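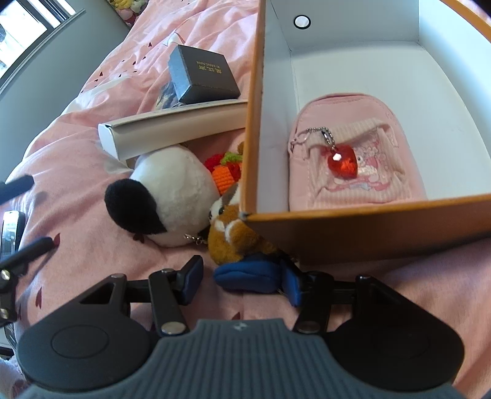
How do I store small keepsakes and plush toys so they stop living on the bed?

Posted by Iida Leinonen in Home and Storage, Mon 19 March

Hello everybody. I have a small bedroom and I have too many small things which I love. Every time I want to sort them I put them all on the bed, on my heart sheet, and in the evening I move them to the floor so I can sleep. The next day they go back on the bed. This is going on since I moved.

What I have: plush toys of different sizes (the bigger ones sit along the wall and can stay there), small knitted pieces like the orange carrot, a pink pouch with a cartoon character on it, a keychain with a red heart crystal, a short silver chain, and small gift boxes which I do not want to throw away. I have also one cardboard box, open on the top, white inside. Until now I put the pouch in it together with the keychain, but then I worry that the ball chain will scratch or pull the fabric.

I can use one shelf, 60 cm wide, and the space under the bed is 15 cm high. I do not want to buy big furniture. Is it better to sort by type, or by how often I look at the things? And is cardboard fine for plush toys, or do they get dusty and smell after some time?

Merja Kuusisto

Hi Iida, I had the same problem in my old apartment, so I write what I did.

First I would sort by material and only after this by how often you look. Metal things should not lie together with soft things. A ball chain catches easily on loose yarn, and knitted pieces are the worst for this. Take the keychain off the pouch if it is hooked there, and put it with the silver chain in one of your small gift boxes. Put each chain in its own little paper bag first, otherwise you will spend an evening with a needle opening the knots.

The knitted pieces can go inside the pouch, if they fit. Then you have one soft thing to keep and you do not lose the carrot behind the bed.

For the plush toys, cardboard is fine in a dry room. I would not keep it under the bed directly on the floor – at my place the bottom of the box became soft after one winter. I use now two flat boxes with lid from Binditz, they were 12 cm high and they go under the bed without problem. Please measure with the mattress on, mine hangs down a little in the middle. Before you close the lid, brush the toys and let them lie in fresh air for one day. White plush shows every bit of dust, so I would wrap it in an old pillowcase.

The shelf I would leave for the things you really want to see. Put the open cardboard box there on its side, with the opening to the room, and it is like a small extra shelf. Small toys can sit in it and on top of it.

Urho Partanen

Just buy a bag with zipper and put everything in. My daughter has 82 of such toys and we have two bags. Works fine.

Bereket Sisay

I agree with Merja about the metal. I want to add only some small things.

Long slim boxes are good for pens, hair clips or cards, so do not keep them empty. If you have printed cards or photos, put them flat in such a box and not under other boxes, because the corners bend very fast. Small tags from gifts I keep in an envelope, with the date written on it.

About the sorting on the bed: I do it also, but I take only one group at a time. First all the plush, put away, then the boxes, put away, then the rest. When everything is on the sheet together I get tired and I stop in the middle.

Urho, with bags the problem is that the small pieces go to the bottom and you must empty all of it to find one keychain.

Iida Leinonen

Thank you all! I measured again and with the mattress it is only 14 cm, so the 12 cm boxes should still go in. The chains are already in paper bags. The carrot fits in the pouch, but I think I will keep it on the shelf.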